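From: Rafia Lodhi
To: Kaltance members list
Subject: Re: Open afternoon at Pelden

Frauke Weidemann wrote:
> Did anyone from the list get to the Pelden open afternoon? I had a
> place but couldn't get away from Drukgate in time. I'd like to know
> what they had running, and if it's worth asking for a second visit.
> Frauke

Hello Frauke,

Aslak and I went, on 6th July. There were three short talks first and then we moved to the bench, where Birgit Petersen took us through the desktop PC assembly job. The case is laid on its side on a slatted table, and the parts wait in a printed tray next to it — hard drive, CPU and memory module, each with its own slot or pocket.
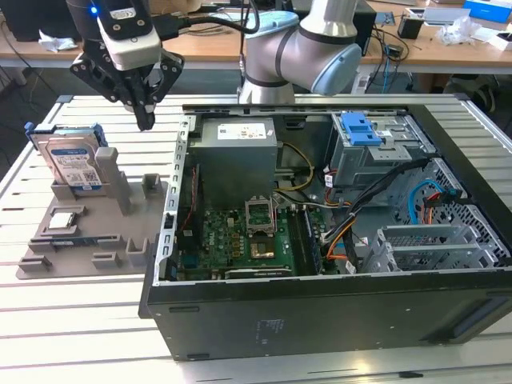

Birgit spent most of her time on the tray. They are on the fifth version of it. The earlier ones held the drive too tightly and the arm kept lifting the whole tray with it. She will send the drawings to anyone who asks.

Aslak wanted to know about cables, as he always does. Her answer was that the loose wiring inside the case is still the hardest part to plan around, and they don't expect to have that sorted before March.

I would say yes to a second visit. Groups are limited to three people at the bench, so we'd need to go in turns. Gudrun is the one to write to about dates. Parking is poor, so take the bus if you can.

Rafia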